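Trornstead Hall, pre-show safety checklist
Event: Flodau, with support from Gill
Inspection date: 2025-09-04
Licensed capacity: 1,000 standing

1. Stage deck. Pass. Panels level, edge tape replaced at stage left.
2. Front barrier. Pass with comment. One foot plate needs a new bolt before doors.
3. PA hang. Pass. Load on each side 357 kg, within the rating on the plate.
4. Exits. Pass. Skunonley Street doors open fully. Chain to be off before doors.

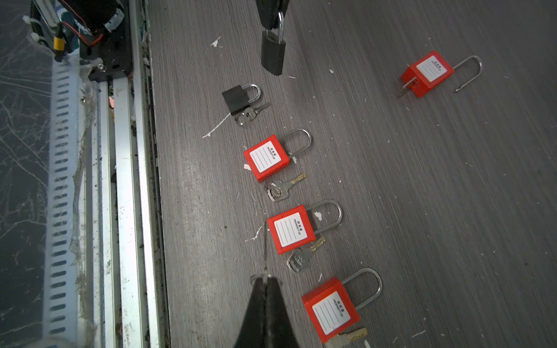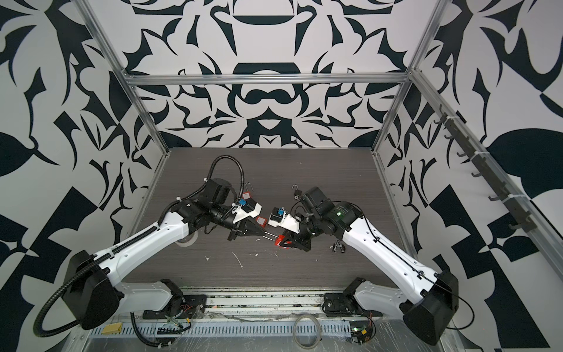
5. Stage power. Fail, recheck required. The feed to the backline was isolated at the panel with no lock on the breaker. Any breaker switched off for work must carry a red safety padlock, like the four on the gray tabletop in the first picture, and a tag with the time. Black padlocks are for road cases only.

6. Haze and strobe notices. Pass. Signs posted at both entrances.
7. Hearing protection. Comment. 53 pairs of earplugs left at the bar. Reorder before the November dates.
8. Pit lighting. Pass.

Item 5 to be reinspected before sound check. Item 2 may be signed off by the stage crew.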